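Can a robot arm tidy a kitchen yet?

Terence Pilkington
September

For my project I wanted to find out whether machines can do ordinary household chores yet. There are plenty of videos that suggest they can, but a video only shows the go that worked. I chose one chore, clearing and resetting a worktop after someone has used it, and split it into small jobs that could be tested one at a time.

I did all the work in simulation. The college licence for Rivas let me use a ready-made kitchen and a single arm with a two-finger gripper. The control program was Platard, which plans a path for the arm and then decides when to close the fingers. I changed very little in Platard apart from the speed limit and the height it lifts things to before moving sideways.

The jobs were: move an appliance back from the front edge of the counter, stand a bottle behind the sink, move the kitchen scale to a clear spot, and put a mug in the sink. Each one was run from different starting positions. In total I ran 1512 attempts, most of them overnight, as the computer in the project room is slow and other people need it in the daytime.

An attempt counted as a pass if the object ended within 4 cm of its target, was upright, and nothing else had been knocked over. I was strict on the last part. A person who moved the appliance and tipped the soap into the sink would not say the job was done.

Moving the tall appliance was the hardest of the four. It is heavy at the bottom and narrower at the top, and the gripper does not open wide enough to go round the base. That leaves the top as the only place to hold it.
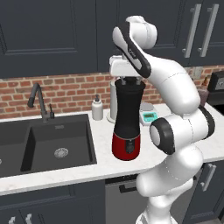 A top hold is fine for lifting straight up. The trouble comes with the sideways move, where the weight hangs below the fingers and starts to swing. At the default speed the base often caught the counter on the way down and the whole thing leaned over. After I halved the speed it passed far more often, but each attempt took over 2 minutes. I can do the same thing by hand in a few seconds without looking properly.

The bottle was easier, though the space at the back of the counter is tight and the arm has to reach over whatever is in front. Out of all the attempts, 152 ended because the arm touched something with its elbow or forearm and not with the gripper. Platard checks for this before it moves, but it seems to allow almost no margin, so a small error in position was enough.

The scale was low and flat and the fingers had little to hold on to. Most of the failures were simply the gripper closing on nothing and carrying on as if it had the scale. It then went through the rest of the movement and reported success. I think this is the most worrying result in the project. A person notices an empty hand.

The mug was the best of the four and I have less to say about it. It usually went in the sink the right way up.

I also visited the packing floor at Akow in Sedport, to compare. They use arms there for moving cartons from a belt to a pallet. The supervisor told me the arms run all shift with few stops, but the cartons are the same size and always arrive in the same place. When a new box size comes in, it goes to the hand-packing bench until someone has set the arm up for it. A kitchen is like having a new box size every time.

There are limits to what I did. Friction in the simulator is set by one number per object, and real counters get wet and greasy. I only tried one gripper. I also knew the layout in advance and gave it to the program - a machine in a real house would have to work that out from its cameras.

My answer to the question is that a single job can be done if it is set up carefully and there is plenty of time. The full chore, all four jobs in a row with no help, did not work reliably enough to leave running. If I carried on I would add a check on the finger gap after each grasp, and try a wider gripper on the appliance first.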